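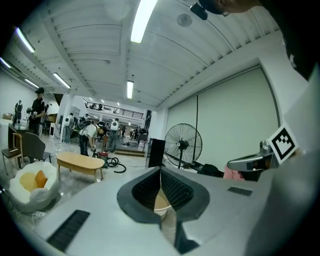
Main hall, handheld gripper up front, one person bent over the red floor machine.

OK, a thread on buying robots, or more exactly on the quote I've been sitting on since July. Long one. Mute me if you don't care about procurement.

Background for new followers: I do equipment planning for a mid-size facilities outfit in Prametthorpe. We clean and reset big indoor spaces. Floors, furniture, cables, the stuff people leave on chairs. Somebody upstairs read an article, so now I have a line called "automation" in the budget and no idea what goes in it.

The pitch from Meltimia goes like this. You don't buy the robot first. You buy handheld grippers, your own people do their normal work with them, the recordings train the arm, and then you buy the arm. Sounds sensible. It also means you pay for two years of something that cleans nothing.

The quote: 19 handhelds, 2 arms. I asked why 19. The answer was "coverage." I asked coverage of what. I got a brochure.

I have 11 people on my biggest shift and they already have their hands full. Who is holding the other eight?

Per-unit price on the handheld is $900. Then there's a $700 yearly support fee, per unit, which was on page four in gray type. So by the end of year two you've paid more in support than you paid for the thing. I went back and checked whether support covers replacement fingers. It does not.

Year one on the handhelds alone, then: $17,100 to buy, $13,300 to support. That's $30,400 before anybody has said the word "arm" out loud.

Look at the top picture again and think about what a cleaning job is in a room like that. Coffee table, egg chair with cushions on it, cables across the floor, hose on the floor, people standing all over. Every one of those is a separate line on my task sheet. The quote has one line: "general tidying."

"General tidying" isn't a unit of work. I can't price it, I can't schedule it, and I can't tell you in a year if I got it.

Petrică Manole, who ran floor care here before me, had a rule I still use. Before you sign for any machine, write down the job it takes off the sheet and the hours that go with it. If you can't fill in both boxes, you're buying a demo.

I tried. Box one: "picks up cushions, puts cushions back." Box two: four minutes a night.

To be fair to them (I'm trying), the rep did say the early tasks are simple on purpose and the hard ones come later. Fine. Then price the simple ones like simple ones and let me pay for the hard ones when they show up.

The other thing missing from the quote is labor. Doing a job with a gripper in your hand is slower than doing it with your hand. How much slower? They don't have a number. They have "operators adapt quickly." I've been in this business long enough to know adapting gets paid by the hour and it comes out of my side of the ledger.

Compare that with the dull option. A second floor machine and a pack of spare hoses. I know what it costs, I know how many square feet it does before lunch, and I know who fixes it when it quits. No brochure. My boss yawned when I brought it up.

I also asked for a reference customer. They gave me Väisänen, who had the full set on site for a while. Nice people, good call. They liked the training days. When I asked what job the arms do there now, the line went quiet and then I heard about the roadmap.

There's a competing bid from Ukon, fewer units, monthly rental, cancel with notice. More per unit per month on paper. I like it a lot better, purely for the cancel part. If it's junk I want to find out cheap.

Somebody will reply that I'm the guy who said no to the car. I'm not saying no. I'm saying the spreadsheet has an empty column where the benefit goes and I'm being asked to sign anyway.

What I sent back to Meltimia, if it helps anyone in the same spot:
- cut the handhelds to match one shift
- support fee in writing, with fingers included
- named tasks, each with a pass or fail we both agree on
- nothing owed on the arms until three of those tasks pass in our building, on our floor, with our junk on it

They said they'd "circle back." That was nine days ago.

Our budget closes at the end of September 2020 and if that line is still blank it goes to the floor machine. I've got the purchase order filled in already, just needs a signature.

Replies open. If you've bought one of these setups and it took a real job off your sheet, tell me which job and how many hours. Please don't send me a video.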